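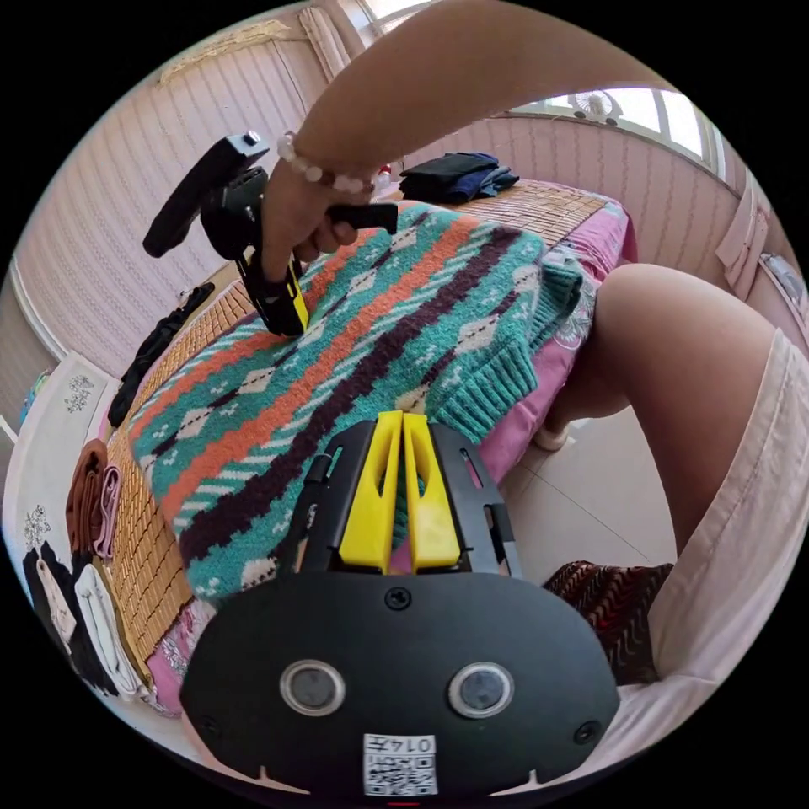

Patterned knitwear on a bamboo tile mat covering a bed

Bamboo tile mat

A bamboo tile mat is a flexible bed covering made of small flat pieces of bamboo joined in a grid. It is laid on top of the mattress or the bottom sheet and slept on directly in hot weather. In shops it may also be called a summer mat, a cooling mat or, less accurately, a bamboo sheet. The last name causes some confusion with bedding woven from bamboo-derived fiber, a different product with a different feel.

Construction

The tiles are cut from bamboo strips, sanded and strung on cord or elastic line. Tan and honey tones are common, and darker mats have usually been heated or stained. The gaps between tiles let the mat bend in both directions, so it can be rolled or folded for storage. A mat for a double bed from the Flolis range is listed at 16 pounds, a fair amount to drag off a mattress every time the sheets are changed. Cheaper mats are lighter, often with thinner tiles and weaker cord.

Cooling claims

Sellers describe the mats as cooling, and some go further. Hagedorn, a bedding retailer in Westau, has advertised a surface that stays "up to 43 percent cooler" than cotton, without saying how this was measured or at what point in the night. The claim should be treated with caution. A mat has no means of making cold. It feels cool at first touch and lets some air pass under the sleeper, and both effects are real but modest. In a closed, humid room the tiles warm up like anything else that is slept on. Reports that the mats improve circulation or posture appear mainly in sales copy.

Daytime use

During the day a mat left on the bed often serves as a flat place to sort and fold clothes. Its firmness is the usual argument for this. Stacks of folded garments lean less than they do on a soft quilt, and small items such as socks are easier to spot against an even grid.
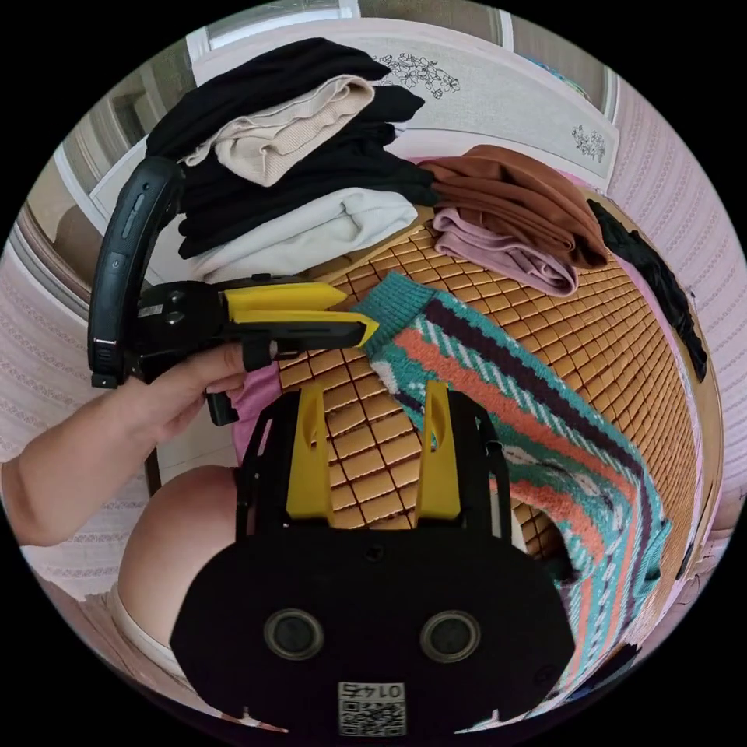 The advantage is easy to overstate. Loosely knitted pieces can catch on a chipped tile or a raised end of cord, and a snag in a striped or patterned knit is hard to hide. Household guides from Coltaston suggest running a hand over the mat before putting wool on it – sensible enough, though a mat rough enough to damage a sweater is probably too rough to sleep on. Smooth cotton gives little trouble.

Care

Most mats are wiped with a damp cloth and dried flat in the shade. Soaking is discouraged, as the cord holds water and the tiles may swell or grow mold. Strong sun can make the bamboo brittle. A mat put away damp in September may smell sour by spring, and the scented sprays sold for this problem mostly cover it up.

Complaints

An informal survey of 835 owners in Westau found pinched skin and pulled hair to be the most frequent complaints, followed by broken cords. Owners chose to take part, so the results say little about mats in general. A broken cord can be retied at home if the loose tiles have been kept.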